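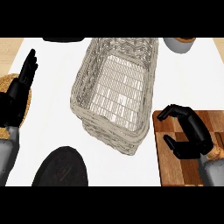
Vol. 21, p. 423

Reading time: 2 min

3.2 Demonstrations by remote control

All demonstrations were given in simulation by one operator wearing tracked gloves. Wrist position is passed to the two arms directly, while finger joints are matched to the black hands by a fitted mapping (Plinder). The table layout in Figure 3 is typical of the set: a woven basket stands between the arms, with boards and other kitchen items near the edges. The operator sees the same downward view that is later given to the policy, and no other.

We collected 285 demonstrations with the Dronora interface. Of these, 21 were removed because tracking of a glove was lost during the reach. Objects are swapped between layouts, but the basket stays near the middle of the table, so that both hands can reach it.

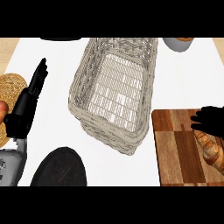

Figure 3. Table layouts seen from the operator's view.

The reach was harder to show than we had expected. Without touch feedback the operator tended to close the fingers too early, above the object - a habit that the policy then copied. Following Meinecke's advice, we asked for a short pause over each object before the fingers were closed. The pause was kept in the training data, as trimming it made the approach less steady in early trials.

Actions are stored as joint targets for both arms and both hands, including any arm that is held still. Leaving out the idle arm gave shorter records, but it then drifted during playback. Each demonstration was replayed once in the Gotesska simulator before being accepted, and replays that ended with an object off the table were marked for review by Jannik Meinecke.

Contact: Annan Laboratory, Remote Handling Group | Copyright the authors | Back to top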